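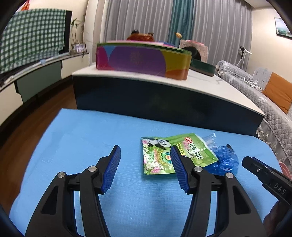
Figure 1. Two-finger hand-held gripper, jaws open, ridged pads facing. Packaged goods on a light blue covered surface.

Handout 2: Comparing two-finger grippers on soft packaging
Module leader: Yvette Tremblay

Scope
These notes cover the bench comparison of the Sunder and Dindomis finger sets. The Piras arm is treated in the next handout and is needed only for the last exercise. Bring a printed copy of the results table to the practical.

1. Terms
Opening: the distance between pad faces, measured at pad centre.
Linkage: the pinned bars that carry the pad. In Figure 1 the outer arms have a long recess shaped like a rounded triangle, and short horizontal links join them to the curved inner bars under the pads. Two pivot pins are visible on each finger.
Approach: the direction of travel of the open jaws towards the object.
Slip: any movement of the object relative to the pads after closing. Record it even when the object stays in the jaws.

2. Why soft packages
A rigid block gives a repeatable contact patch. A plastic package with crumpled sides, like the green one in Figure 1, does not. The contact area changes as the jaws close, and a pad may rest on a fold before it reaches the contents. Clear film and glossy wrapping also return bright highlights, which matter if you estimate the grasp point from camera data. Mark any trial in which the pad edge was hard to locate in the recording.

3. Procedure
3.1 Place one package on the surface and smooth out large wrinkles in the cover.
3.2 Approach with the jaws fully open. Do not touch the surface with the finger tips.
3.3 Close until both pads are in contact, lift by 90 mm and hold for 2 seconds.
3.4 Lower, open and withdraw along the approach line.
3.5 Log the trial before resetting. Failed grasps are logged as well — they are not repeated under the same number.

4. Data from the January run
The Vundthorpe log holds 1452 trials, of which 785 used the Sunder fingers and the rest Dindomis. The two sets were not balanced by package type, so raw success rates must not be compared directly. Group by package first, then compare within each group.

5. Exercises
a) Sketch the linkage in Figure 1 and mark the visible pivots. State what further views you would need to decide whether the pads stay parallel during closing.
b) Propose a measure of slip that can be read from video alone. State its main source of error.
c) The Piras arm holds its approach angle fixed; a hand-held tool does not. Explain how this affects step 3.4.

Answers to (a) and (b) are to be handed in at the start of the practical.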